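**Are blog tours still worth it for a small romance release?**

**fendton_reads:** Hi all! My second novel comes out in May, and I'm trying to decide whether to pay for a blog tour again. The last one had 1,127 giveaway entries (I nearly fell off my chair) and I think most of them never opened the book – they just wanted the gift card, bless them.

**ketsara_t:** I'd skip it, dear. I did one for *Ronport* and picked up 233 newsletter sign-ups, and most had left within the month.

**jenixwrites:** Have to disagree with Ketsara, much as I love her! My tour host only took bloggers who had read the whole thing, and I still hear from two of them. Ask for reviews and leave the giveaway out.

**surachet_h:** Somewhere in the middle for me. A signed paperback as the prize brings fewer entries, but they're people who like paper books. I mail mine in plain kraft mailers.
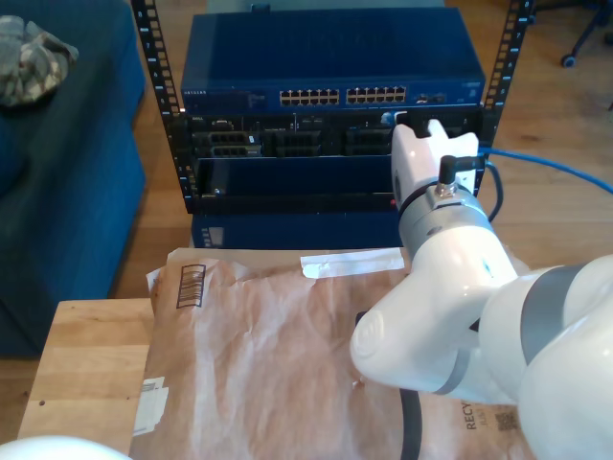
*Brown mailer on the table, NETGEAR switch in the rack behind*

**ketsara_t:** Signed copies I can get behind, Surachet. Postage overseas is murder, though.

**fendton_reads:** Okay, signed copies and no gift card. Jenix, could you message me your host's name?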